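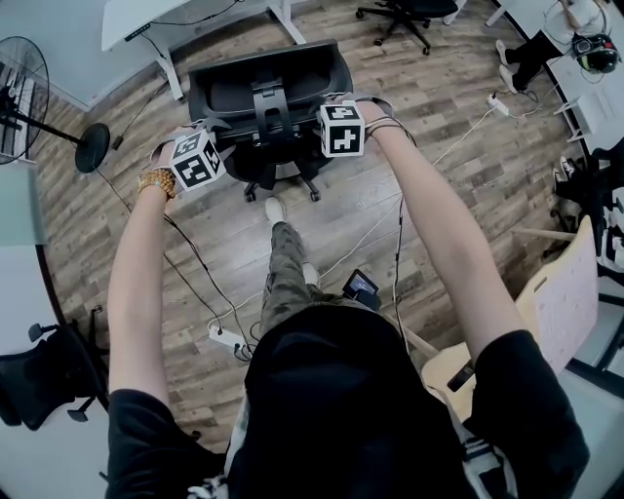

Push your chair in. That's the whole argument, you can stop here if you're busy. I am busy too, I have a thing at 3 and I'm writing this between two calls, but it has been bugging me since before the holidays and I want it out of my head.

Push your chair in when you get up. Every time. Lunch, bathroom, end of the day, fire drill (ok not fire drill).

I've worked in shared offices for most of my adult life. Big ones, small ones, one over a tire shop in Dronderton where you could smell the rubber by ten in the morning. And the difference between an office I liked and an office I dreaded was almost never the rent or the coffee or the view. It was the floor. Could I walk across it or not.

An office chair is a strange piece of furniture if you think about it for a minute. It's the biggest thing in the room that moves. A desk stays where you put it. A cabinet stays. The chair goes wherever the last person's legs left it, and it has five feet, and each foot has a wheel on it, and the wheels turn whichever way they want. Leave it a yard out from the desk and you have not left a chair, you've left a star-shaped thing at ankle height with a tall back on top. People walk into the feet. I have walked into the feet. Black base on a gray floor at five in the afternoon in February, good luck.

Then the cords.

This is the part people skip over. Most offices were not built for the number of plugs we have now. So the power comes across the floor. You get a strip, and from the strip a cord, and at the end of the cord another strip, and everyone calls it temporary. My desk at the Ristić building had a strip like that for the entire time I was there. White cord going slantwise right across the walkway like somebody had drawn a line to a treasure. And on either side of it, chairs with wheels.

A caster going over a cord once, nothing happens. A caster parked on a cord all weekend, or rolled back and forth over the same two inches by a person who fidgets (me), I don't love it. I'm not an electrician. But I have picked up cords with a flat shiny place worn into the jacket and I didn't like how that felt between my fingers.

So, push the chair in, and also look where it's going. Two seconds. Both hands on the top of the back, look down past it, see if there's a cable under the wheels, and if there is, move the cable first. Don't bulldoze. My friend Hsin-yi Pan taught me that, or more like yelled it at me across a room, when I shoved a chair under a desk and took out her monitor. The plug came right out of the strip. She lost a spreadsheet. She has forgiven me, I think.

Hands on the top of the back, by the way, and not on the armrest. Armrest steering is how you get a chair that goes sideways into the desk leg. And don't kick it in with your knee on the way past. I see this constantly. The knee-shove gets it two thirds of the way and then it rotates and you end up with the back facing the desk and the seat poking out into the aisle, worse than before. If it has a headrest it's even dumber, because a tall chair with a headrest hits the edge of some desks before the seat is all the way under. For those you want to go in straight and slow, and if it won't go in, drop the seat. There's a lever. Almost all of them have a lever. I worked next to a guy who didn't find his for two years.

Now the objections, since I've had this argument at lunch more than once.

Objection one, it's petty. Sure. Most of what makes a room ok to be in is petty. Wiping the counter is petty. Nobody's ever going to thank you for it. I don't care, I still want the counter wiped.

Objection two, from Chin-lung Leung, who sat across from me at Vamo and is a much calmer person than I am. His line is that a pulled out chair is a sign of life. He says a room with every chair tucked in looks like a showroom or a school on Sunday and makes him not want to sit down. He likes to come back from lunch to his chair exactly how he left it, same angle, because it helps him start again. Like leaving a book open face down.

I thought about this one for longer than I want to admit. He has a point about showrooms. I've been in those offices, where everything's lined up and there's one plant, and you feel like you're going to get a sales pitch. And I do get the thing about the book. But a book open face down is on your own table. The chair is in the road. If his desk had been against the far wall I would have let it go forever. It was on the way to the printer. Everybody's desk is on the way to something.

Objection three, bad knees, bad back, hands full, pregnant, carrying a laptop and a soup. Fine. Obviously fine. If you can't, somebody else gives it a nudge as they go by, and that is how it should work and it takes nothing. I push in other people's chairs all day long. I've been told it's annoying. One person at Trerkska thought I was making a point at her (I wasn't, or only a little).

Objection four: get the company to fix the cords. Yes! Please! I'd love that. Floor boxes, cable covers, a power drop from the ceiling, whatever. I asked for cable covers once, the rubber kind with the hump. 30 feet of it. It took three months and then they came and they were bright yellow and everybody complained about the yellow, and they went in a closet. So I'm for it, I just don't want to wait for it. The chair I can do today.

And the floor fan, while I'm here. If you have a standing fan because the AC doesn't reach your corner, I sympathise, I've been in that corner. But the fan has a base too, a round one, and a pole, and it has a cord, and the fan ends up out in the open because that's where the air is. Tuck the base back by the desk leg and tilt the head. You lose a bit of breeze. You gain not having the fan go over when someone backs a chair into it, and I have seen a fan go over, and it's very loud and everybody stands up.

Same family of problem: the charger that hangs off the back of the desk all the way down to the floor with nothing on the end of it. The phone is gone, the person is gone, the cord's still dangling there for a chair arm to catch. I've pulled one down with a chair and it brought a lamp. Wind it up. A bit of tape, a twist tie off a bread bag, anything.

I'm aware I sound like somebodys dad. I'm ok with it. My own dad ran a small repair shop and at closing he'd go around and put every stool under the bench, and I thought it was fussy. Then I was the one who opened up in the mornings, in the dark, and the light switch was on the other side of the room. You walk in and your shins just know. Nothing in the way. I never said anything to him about it and he never explained it either.

What I'd really like is for it to stop being a rule. Rules about chairs are horrible. I've seen the laminated sign ("PLEASE PUSH IN YOUR CHAIR THANK YOU!!") and inside a week it's part of the wall. One place charged us 50 cents in a jar and all that did was make people pay 50 cents. Signs don't do it. What does it, as far as I can tell, is one or two people doing it every time without talking about it. I'm aware that I'm talking about it. At my current place there are maybe four of us who do it without thinking and the rest have sort of drifted along. Not on Fridays. Fridays are a wreck.

The office I'm in now has pretty wood-look floors and terrible outlets. I counted nothing, measured nothing, I can just say that I used to bump into stuff on the way to the sink and now mostly I don't. I get to the sink. The coffee gets to my desk still in the cup.

One more practical thing, then I have to go. If your chair rolls back out by itself after you've pushed it in, the floor isn't level, and you can turn the base so that a couple of the casters point at the desk edge and it'll usually stay put. Usually. If it still won't, bring the seat down and hook the arms under the desktop. If it has fixed arms that are too high for the desk then you have the wrong chair or the wrong desk, and I'd talk to whoever does the ordering, and take a tape measure with you, because they'll ask for the height and you won't know it. I didn't.

Ok, phone's ringing. My chair's going in.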